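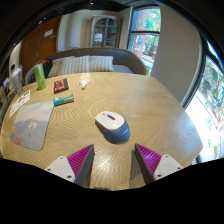
Buying your first hand-held gripper kit: your questions answered

I get the same handful of emails every month, so I've put my answers in one place. I look after equipment orders at Plonora and I've made most of the mistakes already.

What should I budget for one kit?

Our last Gondside kit came to 1,329 pounds with delivery. I'd set aside 2,000 for the first one though – you'll want spare fingers, a second mount and a decent case, and it all creeps up on you!

One kit or two?

Two, if you can stretch to it. When one goes back for repair you lose the whole session otherwise, and the people you've booked still need paying.

Do I need to buy special objects to practise on?

Please don't! Use what's in the house. A mouse and a mouse pad on a table will keep a beginner busy for ages, and you can add a can or a bottle when they fancy something different. I spent 70 pounds on a set of practice blocks once and they're still in the cupboard.

What about the table?

Any steady one will do. I'd check for glare before you start, as a shiny top under a big window can throw bright patches back at the camera. A cheap blind is a better buy than a new table.

How often do the fingers need replacing?

Depends how hard you use them. I look at the ribbed grips every month and swap them in pairs, so both sides wear the same.

Hire or buy?

Hodžić will hire by the month and I'd do that for a short job. Past the third month I'd buy.

Who can I ask about invoices?

Phong Quách looks after all the Morneo orders and is much quicker at replying than me. Put your order number in the subject line.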